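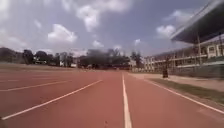 Fig. 1. Lane lines converging on a running track.

Unit 4: Perspective drawing, handout 3

Parallel lines that run away from the viewer are drawn so that they meet at one point, the vanishing point. On level ground this point sits on the horizon, at the viewer's eye level. Kneel and the horizon drops with you.

Set out the horizon first, then the vanishing point, then the lines. Keep construction lines light until the drawing is checked. 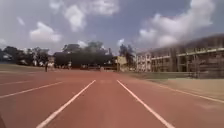

Lines that cross the view at a right angle stay parallel to the horizon and get closer together with distance. The Faltdale street plan has two worked cases.

For next session: draw the Keskin arcade in one-point perspective, in pencil. Read Zerno reader, page 191.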